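## Stale gripper readings on the kitchen table, and what has changed

*From the Farndale cell notes, May*

The toy kitchen cell is running again with a speed limit and two software changes. This item covers the gripper fault that stopped it, what was found, and what operators of the Sầm cell need to do, as that cell uses the same wrist cable and the same build of Seso.

### What happened

On Saturday the cell was running the pick-and-place set: fingers open, approach, close, lift, move, release, back off. Skarphéðinn Holst was at the stop button. Partway through a release over the table the arm backed off with the object still in its fingers. The log said the gripper was open. The fingers were closed.

The next step in the plan was a move toward the toy oven. The arm carried the object into the oven door at normal travel speed, and the contact force limit tripped. Skarphéðinn hit the stop at nearly the same moment, so the log holds both events and the order between them can't be recovered. Nobody was inside the reach of the arm. The object was plastic and survived. The oven moved back against its stop and was put in place again by hand.

The arm did what it should when the force limit tripped. The concern is everything before that. For the full length of the move, the controller believed the fingers were open and empty, and it planned its path for an empty gripper. A held object sticks out past the fingertips, and the clearance check didn't include it.

### First look

We suspected the release step itself, since the fingertip pads had been changed that week and new pads can stick. Ngọc Hầu ran open and close commands with the arm parked and could not get a bad reading. She swapped the old pads back in and still got none. The pads were ruled out and the new ones have gone back on.

She then replayed the recorded joint path with nothing in the fingers, commanding open and close at each waypoint. The readings went bad at the far end of the wrist turn, on the side where the gripper cable is pulled across the wrist. With the wrist turned back the other way the readings recovered within a second. Nothing in the operator screen changed in either direction. The gripper icon stayed green.

That gave us something we could repeat, so we ran a full set: 200 release cycles, empty fingers, normal speed, with a separate meter on the gripper supply and a person watching the fingers. Of those, 191 were clean. Seven showed the same fault as the original, with the reported opening frozen at its last value while the fingers did something else. The other two were late replies that recovered before the next step began. We count those two as the same fault at a milder stage.

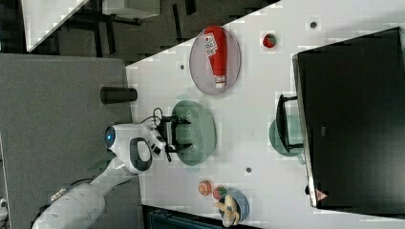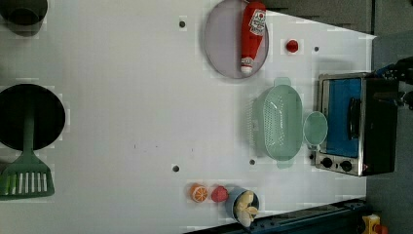
*The kitchen table at Farndale with the black gripper over the work area. The ketchup bottle is on the purple plate in both views.*

### Cause, electrical side

The cable from the gripper runs back to the wrist in a loop. The loop is there to give slack when the last joint turns. On this arm it had been tied down too short after a pad change, and at the far end of the turn the slack ran out and the load went into the connector. One of the two data pins had a cracked crimp. Under side load the crimp opened, the data line dropped, and the supply pins kept working. The gripper therefore had power, held its last command, and couldn't report.

The meter supports this. Supply voltage stayed flat through all seven faults. Pulling lightly on the connector by hand with the arm locked out brought the fault on every time.

We don't know when the crimp cracked. The cable has a replacement interval of 3000 gripper cycles in our maintenance sheet. It was inside that interval by the sheet, but the sheet is filled in by hand and two of the weekend sessions had no entry. Fotau, our logging server, had the command history for those sessions, and when it was added in the cable turned out to be past the limit. The interval was also set for the old routing, which used a longer loop, so being inside it would not have said much.

### Cause, software side

A loose data pin is an ordinary fault. The stale reading is the part we want people to take seriously.

Seso reads the gripper opening in a loop and writes it to a shared value. The planner reads the shared value. When a read failed, the loop logged a warning and left the value alone. The value carried no time stamp. The planner had no means of telling a reading taken just now from one taken before the line went down.

The release step made this worse. It commanded open, then checked that the opening was above a threshold. In the original event the line dropped after the approach, when the fingers had been open, and stayed down through the close and lift. The close step did not check its result at all. It waited a fixed time and moved on, a shortcut added when soft items were crushing and the finished opening varied too much to test. So the controller held "open" from the approach onward, the release check passed at once on the old value, and the back-off began before the fingers had received the release command. The line came back during the travel to the oven. By then the command had timed out and was not sent again.

The warning was in the log, repeated many times. It was filed at a level that doesn't show on the operator screen.

### What has changed

1. Every gripper reading now carries the time it was taken. The planner rejects a reading older than one control period and stops the arm in place.
2. The close step must get a fresh reading before lift. Its value is not tested against a threshold, only its age.
3. Release waits for the fingers to report movement. A reading that is already above the threshold when the command goes out no longer counts.
4. Failed gripper reads now show on the operator screen in red and latch. The operator has to clear them by hand.
5. Travel near the oven is limited to half speed until the Sầm cell has passed the same test.

The first change is the one that matters for safety. It has been tested by pulling the data line with the arm moving slowly and the fingers empty. The arm stopped each time. It has not yet been tested with a heavy object held, and stopping in place with an object held means the fingers stay closed on it. That is the intended result. If you need to free something, lock out the arm first and use the release lever on the gripper body.

On the hardware side the cable and both connectors have been replaced, and the tie point has moved back along the wrist. With the new routing there is visible slack at both ends of the turn. Ngọc has marked the cable jacket with a paint line at the tie point. If the line is not at the tie, the cable has slipped or somebody has redone it.

After these changes the same release set was run again with no frozen readings. A cracked crimp can take a good while to show itself, so we are treating that result as a check of the routing and the code, and it says nothing yet about how long the new cable will last.

### For operators of the Sầm cell

Do not run the oven tasks until the new Seso build is installed. Pick and place in the middle of the table is allowed at reduced speed with a person at the stop.

Before the first run of each session:

- With the arm locked out, check the cable loop by eye and find the paint line. If there is no paint line, the cable hasn't been inspected.
- Unlock, step out of reach, and turn the wrist slowly to both ends of its range. Watch the loop. It should not go tight at either end.
- At each end, command open and close and compare the screen with the fingers.
- Write the cycle count from Fotau in the sheet. Do not carry forward the last handwritten number.

If the screen and the fingers disagree at any point, press stop and leave the arm where it is. Please don't power-cycle the gripper to clear it. A power cycle reseats the state on both sides and removes the evidence; we lost one early report from Sầm this way, and it may well have been the same fault.

### Still open

The time-out on the release command needs a decision. At present a timed-out command is dropped and the step fails, and the arm now stops, which is acceptable but means a trip to the cell for every late reply. Skarphéðinn would like one retry. Ngọc is against any retry while an object is held, as the fingers could open after the operator has assumed the step is over. There will be no retry in this build.

The clearance check still treats the gripper as empty unless the task file says otherwise. A held object should be added to the check by default whenever the last confirmed command was close. The code for this exists on a branch, and it fails on the pan tasks, where the added shape reaches the table and every path is rejected. Anyone with pan recordings from before the pad change can send them to Ngọc.

The old connector is in a labeled bag in the parts drawer at Farndale. The crack can be seen under the bench magnifier. Leave the pin in its housing.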